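Friday night, garage bench, cold coffee. The arm build is stalled — still waiting on the shoulder bracket from Gollano — so it's all sim work this week. Got the house loading finally. Collision meshes were a mess, fixed more than 10 of them by hand.
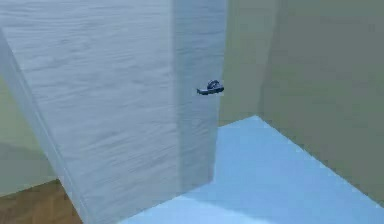 Gripper speed is capped at 2 for now. Anything higher and the physics goes nuts. Eifion Mathias says lower the timestep, tried it, my laptop basicly melted. Will try agian on the desktop.

Bedroom next. 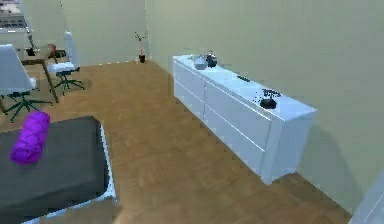
*Bedroom in the sim, looking toward the far corner. Purple bolster stays.*

Path planner likes the wide floor. Doors are another story. Run 19 is the one I'm keeping, the rest are deleted.

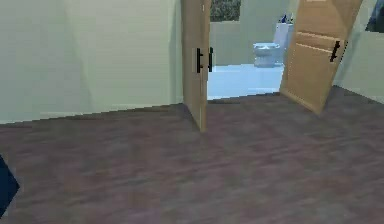
Todo: door hinge friction, rename the configs, email Gollano about that bracket. Real motors go on in July if the parts show up.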